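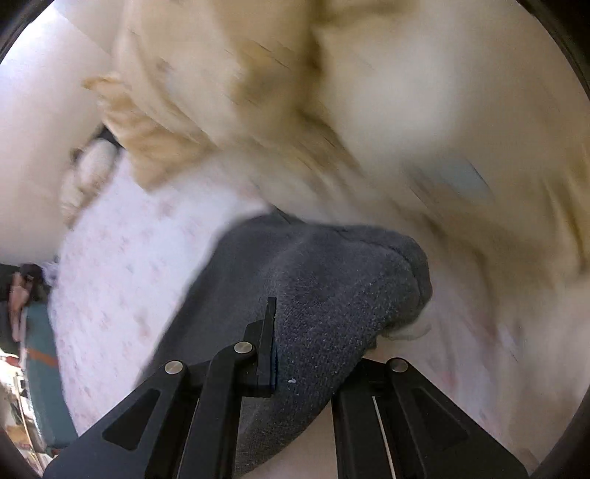 Vol. 3, p. 46

Old Cloth, New Cloth: What Became of Joscombe's Rags

Student project report by Elango Gounder
Local History and Materials, second-year projects

Why I picked this

My grandmother used to call any cheap coat "shoddy," and until last November I thought the word only meant badly made. Then I found it in an old Joscombe street directory, listed as a trade. There were shoddy dealers the way there were bakers! Shoddy was a real product: woolen rags, pulled apart into fiber, mixed with some new wool and spun into yarn again. I had walked past the old Panicker mill for years (it's a carpet store and a gym now) without knowing that rags went in one side and blankets came out the other.

So my project became two things. The first half is a history of the rag trade in the town, as far as I could piece it together. The second half is a small practical test in which I tried to turn worn-out knits back into something you could spin.

How the trade worked

Rags came to Joscombe mostly by water. They were baled up at Fasedport, weighed at the dock and sent upriver on flat boats. A surviving ledger in the town library lists one boatload at 413 bales, and the clerk has written "very foul" next to it, underlined. I love that clerk.

At the mill the bales were opened by sorters, nearly all of them women and girls. They worked at tables with a wire mesh top so that dust could fall through. A sorter had to know wool from cotton and a knit from a weave by touch, and she had to do it fast. She also cut off buttons, hooks, seams and linings. The buttons were sold separately, and the seams were kept in a heap and sold as fertilizer, along with the worst of the dust. Hop growers bought it by the cartload. Very little seems to have been thrown out.

Color mattered more than I expected. Dyeing cost money, so if you could sort the rags into shades first, you could skip the dye house. The Panicker price list has separate lines for "light gray," "mid gray," "stocking gray" and "black and near black," each with its own price. Stocking gray was worth nearly double the black. Knitted stockings were prized in general, since a loose knit comes apart into long fibers, while a tightly woven suit cloth has to be torn much harder and the fibers come out short.

After sorting, the rags were oiled and fed to a machine with a spinning drum covered in steel teeth. It was known locally as the devil. Panicker's devil had 3,000 teeth, according to the insurance papers, and replacing the bent ones was a job for two apprentices that took most of a week. What came out was a gray fluff that had to be blended with new wool, carded and spun.

The best-known product was a heavy blanket sold under the name Plillo. I have not been able to find out where that name came from. One guess is that it was a misprint of "pillow" that stuck, and I would dearly like this to be true, but I have no proof and my supervisor has asked me to say so.

The work and the dust

It would be wrong to write only about the clever parts. The sorting rooms were thick with dust, and the rags came from strangers' houses, often unwashed. The mill doctor's notebook mentions "shoddy fever" again and again, mostly in new starters. They had headaches, a cough and a high temperature for a few days, and then most went back to their tables. Windows were kept shut in winter to stop the fluff blowing around, which must have made it far worse.

Pay was by weight sorted, with fines for a missed button. One missed hook could break a row of teeth on the devil, so the fines were steep. I found three letters asking for a fine to be lifted. None of them has a reply filed with it.

My own test

I wanted to know how hard it is to pull a knit apart by hand. I collected odd knits and towels from friends and family, spread a sheet over the work surface to catch the fluff, and sorted everything by feel before looking at any labels. 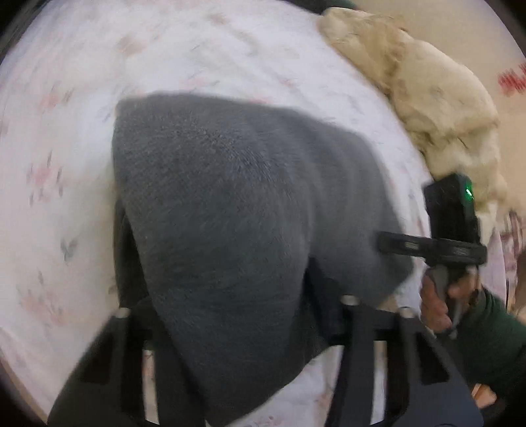

Dark gray cloth on the floral sheet.

Sorting by touch turned out to be the best part of the whole project. My first round was terrible. I kept calling acrylic "wool" because it was soft and warm in the hand. By the third round I had started rubbing the cloth between finger and thumb close to my ear – wool is quieter! – and I did a lot better. I now have huge respect for the girls who did this at speed for ten hours a day.

For the pulling I used a pair of wire dog brushes. A hand-knit wool hat came apart beautifully into a springy cloud. A machine-made sock did not. Modern socks are full of elastic, and the elastic drags everything into hard little knots. Terry cloth gave me short bits that wouldn't hold together at all until I carded them with some fresh fleece, half and half. With the fleece added I could spin a lumpy but real yarn on a drop spindle, and I have knitted a coaster from it. It is hideous and I am keeping it.

What I would do differently

I should have weighed the cloth before and after pulling, so I could say how much was lost as dust. I also wish I had kept the fibers from each garment in separate bags from the start. Two of them got mixed on the first afternoon and I had to leave both out of my results.

On the history side, I relied a lot on the mill's own papers, which tell you what the owners thought was worth writing down. The Fasedport dock records are said to include wage sheets for the rag boats, but they were being rebound while I was working and I couldn't see them. If anyone takes this topic on next year, start there, and then ask at the library desk for the ledger with the green spine. The good clerk's notes begin a few pages in.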